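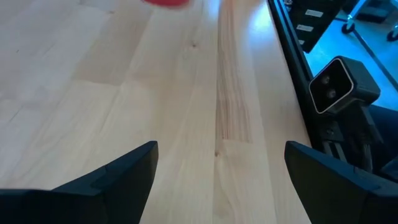 The pale tabletop with its one dark strip.

Search this site Type and press enter

15 May 2024
By the Tolleck Home Desk

I went to the Jidora workshop to ask about chairs and came home talking about one stripe. You can't miss it – a reddish-brown strip with orange and tan in it, running down a tabletop that's otherwise as blond as butter. The woman who made the table has been building them for years (she asked me to leave her name out, so I will), and she'd clearly had the stripe conversation before.

"People think I stained it," she told me. "No stain! It was one board in a stack of pale ones and I liked it. My business partner wanted it on the underside."

I asked who won, which was a silly question with the thing right there between us.

She talks fast and touches the wood the whole time. The short joints where the boards meet end to end are her favorite part, and she staggers them a bit like bricks in a wall. "I lay it all out dry first and walk away. Then I come back and swap two pieces. Then I swap them back." She left a small dark knot in as well. A customer once asked her to fill one just like it, and she talked him out of it over two cups of coffee.

The finish is smooth and satiny, and it grabs the light like crazy. I wondered if that bothered her. "In the morning, yes, when I'm looking for scratches. You have to get your head down low and look sideways."

Her first top, made for a bakery called Drenetti, sold for $200, and she says she lost money on every inch of it. A small one is $729 now and the big one is $999, oil included. She's made 37 in this style and kept exactly one, which her kids do homework on. Any damage? "Marker. Glue. Something purple." She sands it every July and starts over.

Before I left I asked what she'd change about this one. She looked at it for a good long while – longer than I expected – and ran her thumb along the dark strip.

"I'd like another board like that," she said. "I've asked at Vörös twice. They keep showing me walnut."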